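Home | Essays | Tools | Letters | About

The Best Part of Our Robot Is a Log File

By Anum Minhas
April 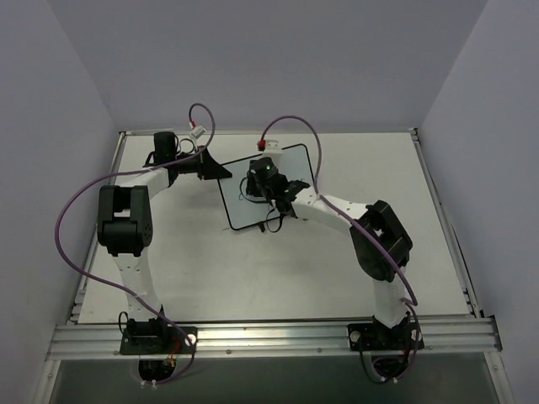 The two-arm cell with the white board in the right gripper.

I want to make a case for the most boring program I have ever loved. It doesn't plan anything and it doesn't see anything. It writes down what every other program believed, and when, and it lets me play the whole thing back at any speed I like. We call it Fitov. It has changed how I think about robot software more than any planner or vision model I've worked with, and I've worked with some very good ones!

Some background. At Claltberg we spend our days on two-arm handling of flat things: boards, trays, lids, panels. One arm holds, the other arm comes in for the far edge, they agree on who is carrying what, and the part moves. Put that on a whiteboard and it takes two boxes and an arrow. Put it on a bench and you find yourself with two controllers, a planner, a perception process and a little state machine in the middle, all of them with opinions and all of them running on slightly different ideas of what time it is.

For most of last winter our handoff failed in a way that made me doubt my career. The second gripper would close a hair early, touch the edge and push the board out of square. Then the first arm, doing exactly what it was told, would try to fix the angle, and the two of them would argue through a thin piece of material until the force limit tripped. We blamed the grasp planner. We rewrote the grasp planner (it needed it anyway, but still). We blamed the board detector, which is a fair suspect, because a blank white board on a white surface is a rotten thing to ask any vision system to find. The thin black border is carrying that whole job. We retrained on 3,447 labeled views and got a lovely jump in edge accuracy, and the handoff went right on failing.

Then we started recording everything. I mean everything, with one clock: joint positions, commanded positions, the board pose and the time the pixels behind it were captured, every plan the planner threw away and why. I ran 576 handoff attempts through the recorder over a couple of weeks and sorted the failures by how old the board pose was at the moment the second gripper started to close.

There it was on one plot. When the pose was fresh, the handoff worked. When it was stale, it didn't. The perception process was stamping its answers when it finished thinking, so a pose that said "now" was really a pose from a while ago, and the worst ones were 29 milliseconds off. With a still board you'd never know. With a board swinging in on a long forearm, you get a gripper closing on the place where the edge used to be. The fix was 6 lines. I laughed out loud at my desk on a Saturday, which is a sad sentence and I stand by it.

So my opinion, stated plainly: if you are building anything with two arms, write the recorder first. Before the planner, before you pick a model. I know how that sounds. Planning is the fun part, and I'd never tell anyone to stop having fun. But two-arm work is a timing problem dressed up as a geometry problem, and you can't see timing by standing next to the machine and squinting.

The usual pushback is that logging costs bandwidth and disk, and that it can disturb the loop you're trying to watch. True, and ours did at first. Bright, our control layer, missed deadlines whenever the recorder flushed to disk. We moved the writing to another process with a fixed-size buffer between them, and if the buffer fills up the recorder drops data and says so. Control never waits. That took two days, and I'd spend them again tomorrow.

A better objection came from a reader at Fimberg, who wrote that replay makes people lazy about theory. You stop proving your controller is stable because you can always go look at what happened. I think there's something to that. My own habit now is to write down what I expect the trace to look like before I open it, and I'm wrong often enough to stay interested.

What I love most is how it has changed arguments on our team. We used to say "I think perception is slow today." Now someone pastes a link to a moment, we all scrub to the same tick, and we look at the same gripper believing the same wrong thing. People who have never touched the planner find bugs in it. A new hire found one in her first week!

Next up is replaying old recordings against new planner builds every night. Already the new build refuses a grasp that the old one took happily, and I haven't worked out which of them is right.

14 comments | 52 shares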